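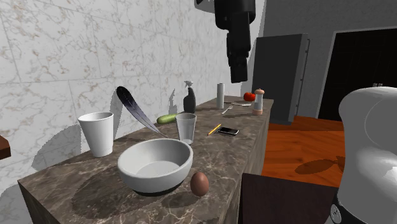

A bowl, an egg and plenty of stone.

I have been to 2 dinners this year at which the host apologized for the food. Both dinners were good. At one of them the apology took longer than the soup.

I would like to speak up against the kitchen apology. I've been guilty of it most of my adult life, so consider this a confession with complaints attached.

You know how it goes. The plate comes down and before you've lifted your fork the cook tells you it needed more salt, or the oven runs hot, or the good tomatoes were gone by the time they got to the store. You hadn't noticed anything. Now you're a food inspector. You chew with a thoughtful look and say no, no, it's wonderful, and you say it again a minute later in case the first one didn't take. The cook waves you off. Everybody has worked hard and the chicken is getting cold.

My friend Inmaculada Villanueva grew up in a house where this was close to a religious service. Her father, Emiliano, would carry in a pot of rice and announce that he had ruined it. The family would then sing its praises until he agreed to sit down. She says the rice was the same every week for her whole childhood, and that if he had ever set it down without a word they would have called a doctor.

I find that charming in other people's fathers. At my own table I've started to think it's a kind of bill. The guest came over, brought a bottle, took off his shoes, and now he owes me a compliment, payable right away. If he pays too quickly I don't believe him. If he pays slowly I lie awake. 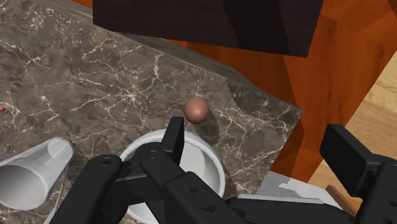 Part of the trouble is that we've all eaten in too many restaurants, or watched too many people cook on a screen with their little dishes of chopped parsley. Nobody on those shows has ever looked for a lid. A person who makes dinner after work, in a kitchen with one good knife and a drawer that sticks, is being compared with all that, mostly by himself.

Branislav Sýkora, who has fed me more often than I deserve, has a different method. He puts the food on the table and starts talking about something else. He once served a potato pancake that was black on one side, black side up, while telling a long story about a bus trip. I ate it. Had he brought it up, I would have had to have an opinion on it, and my opinion would have been worse than the pancake.

There is a case for the other side, and Sandro Santoro has made it to me more than once, usually with his mouth full. He says the apology is good manners. You lower the bar so that your guest can step over it in comfort. You don't strut in with a roast as if you'd invented meat. I see his point. I've met the strutters too, and I'd take ten ruined rices over one more speech about resting times. But there is a lot of room between bragging and begging, and most of it is filled by saying "dinner's ready" and passing the bread.

So I've been trying to quit. I lasted 90 minutes at my first attempt, right up to the dessert, when I heard my own voice say that the custard hadn't set the way it usually does. It had set exactly the way it usually does. I've never made a custard you could turn your back on.
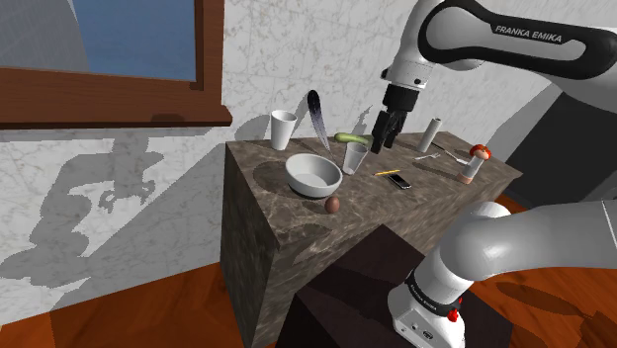
What if the food really is bad?

Say so once, in one sentence, and put out bread and cheese. A guest who knows there's a backup plan will be kinder to the stew, and you can all stop discussing it by the time the plates are cleared.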